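Ploria ordnet Arbeitsflächen in der Packstation neu
Klebebandraster teilt Tische in feste Felder
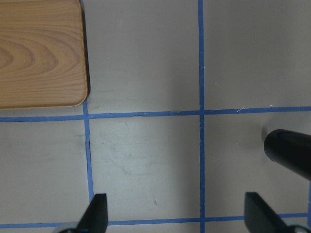

Der Versandhändler Ploria hat im März die Tische seiner Packstation in Felder unterteilt. Die Markierung besteht aus blauem Malerkrepp, das längs und quer direkt auf die graue Tischplatte geklebt wird. Jedem Feld ist ein Arbeitsschritt zugeordnet: Wareneingang, Sichtprüfung, Beilage, Verschluss. Unterlagen aus Holz liegen außerhalb der Packfelder und dienen zum Abstellen von Teilen, die nicht direkt auf der Platte stehen sollen.

Nach Angaben von Betriebsleiter Oduor Minja wurden zunächst 18 Tische umgestellt. Die Feldbreite richtet sich nach dem kleinsten Karton im Sortiment. Die Kantenlänge beträgt 49 Zentimeter, gemessen von Bandmitte zu Bandmitte. Abweichungen durch schräg laufende Streifen werden bis zu einem Zentimeter toleriert. »Die Linien sind eine Ablagehilfe und kein Messmittel«, sagte Minja.

Malerkrepp wurde einer dauerhaften Bodenmarkierungsfolie vorgezogen. Die Aufteilung soll sich ohne Lösungsmittel ändern lassen, solange die Abläufe noch angepasst werden. Als Schwachstelle gelten die Kreuzungspunkte, an denen zwei Lagen übereinanderliegen. Dort kann sich das Band aufwerfen oder einreißen, wenn Kartons darübergeschoben werden. Die Streifen werden deshalb alle fünf Wochen erneuert. Klebereste und Schlieren auf der Platte sind vor dem Neukleben mit einem feuchten Tuch zu entfernen, die Fläche muss anschließend vollständig trocknen.

Siyabonga Matlala, zuständig für die Arbeitsvorbereitung, beziffert die Zahl der Sendungen pro Schicht auf 600. Ob die feste Feldzuordnung die Packzeit verkürzt, werde derzeit erfasst. Auswertbar sei bislang nur die Zahl der Fehlbeilagen, diese sei seit der Umstellung leicht gesunken. Kritik gab es an der Anordnung für Linkshänder, für die inzwischen eine gespiegelte Variante vorliegt.

Der Standort Dukano soll das Raster in gleicher Teilung übernehmen. Für den Standort Robles ist wegen der schmaleren Tische eine Ausführung mit weniger Querstreifen vorgesehen. Ein Termin dafür steht noch nicht fest.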